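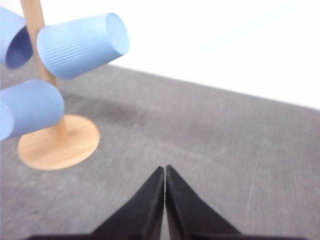 H. Halvorsen
Ernährungsberatung und Gesundheitsbildung, Clellitz

Trinken im Tagesverlauf

In der Beratung wird die Frage nach der richtigen Trinkmenge häufig gestellt und selten mit Geduld beantwortet. Der Bedarf richtet sich nach Körpergröße, Tätigkeit, Raumtemperatur und Speiseplan. Wer regelmäßig Suppen, Obst und Gemüse zu sich nimmt, deckt einen Teil davon bereits bei Tisch.

Für den Alltag empfehle ich eine feste Verteilung. Ein Becher zu 200 ml nach dem Aufstehen und ein weiterer zu jeder Mahlzeit bilden einen brauchbaren Anfang. Wasser und ungesüßte Kräutertees sind vorzuziehen. Kaffee darf mitgerechnet werden - in maßvoller Menge, versteht sich.

Im Februar habe ich im Gemeindehaus Stumport einen Kurs zu diesem Thema geleitet. Mehrere Teilnehmende berichteten, dass sie am Vormittag kaum zum Trinken kämen und am Abend alles nachholten. Der gestörte Nachtschlaf war in diesen Fällen die häufigste Klage. Vereinbart wurde, die erste Pause um zehn Uhr zu einem Glas Wasser zu nutzen.
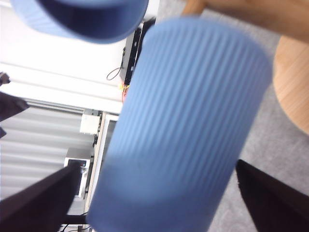

Hinweise für ältere Menschen

Mit zunehmendem Alter lässt das Durstgefühl nach. Angehörige sollten Getränke daher in Reichweite stellen und gelegentlich nachschenken. Bei Herz- oder Nierenerkrankungen ist die Trinkmenge ausnahmslos mit der behandelnden Praxis abzustimmen; allgemeine Empfehlungen gelten dann nicht.

Der nächste Beitrag behandelt Kräutertees und ihre Ziehzeiten, darunter Fenchel, der je nach Sorte bis zu 10 Minuten benötigt.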